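2026年5月27日 星期三 阴 西南风

上午把冬季的充电数据全部倒进了表格。上次整理是3月，中间积了不少没录的条目，有两条只写了桩号没写度数，按起止电量百分比反推补上，单元格标灰，以后算平均值时不计入。

里程表早上读数减去建表时的读数，正好3260公里。这个区间里表显平均电耗偏低，桩端计量偏高，两者的差值包括交流侧的转换损耗、电池加热和停车时的待机消耗。以前我把差值全算作充电损耗，不对。停车三天不动，电量百分比也会掉，这部分跟充电桩没有关系。今天起单独开一列，记停车前后的百分比和停放小时数。

家用桩是Lernari的，随车买的那一批，单相，计量在桩内，屏幕只显示到小数点后一位。过去觉得够用，现在要分离待机消耗，精度就嫌粗了。考虑在配电箱里加一只导轨电表，下周问价。

中午停下来吃饭，冰箱里剩的米饭炒了。饭后继续。 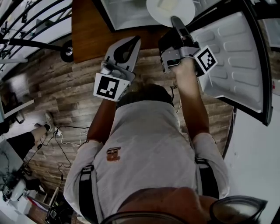 一、充电上限的问题

去年一直按80%封顶，依据是说明书里那句“日常使用建议”。今天把说明书重新读了一遍，原文没有给出电池化学体系的区分，只说长途出行前可以充满。我这台是磷酸铁锂，电压平台很平，长期不充满，管理系统对剩余电量的估计会漂移。表格里能看出来：封顶80%连续用了几周之后，低电量区间的百分比下降明显比高电量区间快，行驶条件没有变化。

三元电池的情况不同，高电量长期静置对寿命不利，80%的说法多半是从那边沿用下来的。处理办法：每周充满一次，充满后当天用车，不在满电状态下长时间停放。其余时间照旧。

充满时桩上功率在最后一段逐级下降，今天记录了一次。末段耗时比预计长，电流很小，车端显示早已是100%，桩还在送电，应该是在做均衡。以后这一段不要提前拔枪。

二、冬季与春季的对照

冬季短途最费电，长途反而还好。原因在于每次冷启动都要把座舱和电池重新加热一遍，路程短，这部分摊不开。同一条上班路线，冬季去程电耗高于回程，去程从露天车位出发，回程从地下车库出发，起始温差直接反映在数字上。

预约加热功能从1月开始用，插着枪加热，能量取自电网，车内显示的电耗因此下降，但桩端总量没有下降多少。省下来的是续航，电费基本没变。这一点上次写错了，已在旧条目后面加注更正。

胎压也要算进去。冬季补过一次气，天暖后没有放，四个轮子现在都偏高，傍晚按车门标签上的冷态数值调了回来。测量在停车四小时后进行，避免胎温影响。右后轮比其余几个略低，气门芯抹了肥皂水，没有冒泡，过一周再测。

三、公共快充

Bodoreck的站用了4次，记录齐全。其中一次功率始终上不去，当时以为是桩的问题，对照车端温度记录后判断是电池太冷。那天出门不到十分钟就进站，电芯没有热起来。后来在导航里把充电站设为目的地，车会提前加热，同一个站，同样的到站电量，起始功率正常。

Kundden的站只用过一次，枪线重，冷天很硬，要用两只手才能插到位。计费分电费和服务费两项，发票上合并，录入时须从应用的订单详情里抄，不要抄发票。分时段电价切换的时刻正好在充电中途，订单拆成两段，表格原来只留一行，改成了两行，总量另设公式。

充电曲线没有必要每次都抄。只记四个点：起始、50%、80%、结束。50%以前功率基本平稳，80%以后下降快，继续等下去不划算，跑长途时到80%就走，下一站再补，总时间反而短。

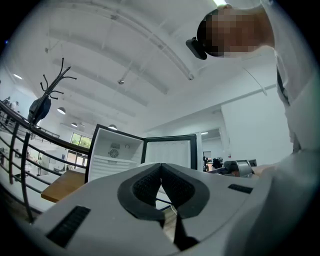 午后，冰箱旁。

下午后半段处理12伏小电池。4月有一次车停得久，解锁时反应迟钝，仪表闪了一下才亮。当时没有深究。今天用万用表测静置电压，正负极各测两遍，读数稳定，落在正常范围偏低一侧。电动车同样靠这块小电池唤醒高压系统，它亏电，主电池再满也上不了电。车会定时从主电池给它补电，补电过程要唤醒几个控制器，这也是停放掉电的来源之一。手机应用频繁刷新车况同样会唤醒车辆，我之前一天要看好几次，等于自己在制造待机消耗。从今天起停放测试期间不打开应用，远程通知也关掉。

顺便检查了充电口。密封圈上有细灰，用干布擦，没有用任何清洁剂。枪头触点颜色均匀，没有发黑。家用桩的线缆靠近墙钩的地方弯得太急，把挂钩往上挪了一个孔位，弯曲半径大了一些。

空调滤芯也该换了。说明书按月份和里程给了两个条件，先到为准，按月份算已经超期。手套箱拆下来要压两侧的限位，左边那个很紧，没敢硬来，先装了回去，找维修手册看清卡扣方向再动。

晚上看了Krūmiņa那份电池寿命报告的方法部分。样本按车龄分组，没有按气候分组，健康度取自车载接口读数，没有做实际放电测试。车载读数本身是估计值，校准状态不明，车与车之间比较要谨慎。报告里的曲线前段下降快，后段变缓，形状可信，具体数值我不打算引用到自己的表里。自己这台想得到可比的数据，只能固定条件重复测：同样的气温区间，从满电放到低电量，一次连续行驶，记录放出电量。一年做两次，春秋各一次。春季这次还没有做，气温再高就不合适了。

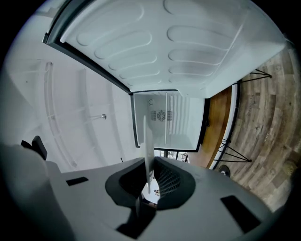
四、待办

导轨电表询价，确认配电箱里剩余的模数位，安装请电工，不自己动总开关下方的接线。

放电测试选在周末清晨，路线走环线外圈，空调关闭，车速固定，出发前冷态胎压再核一遍。

停放掉电测试今晚22时开始，起始电量百分比已记，枪已拔，钥匙放在离车远的房间，避免感应唤醒。

表格备份到另一块硬盘，旧版保留，文件名加月份。

右后轮胎压下周三复测。

行车记录仪的停车监控供电接在哪一路还没有查清。如果取自12伏常电，今晚的测试结果要作废重来。刚才下楼把它的保险片取了，放在扶手箱里，测完装回。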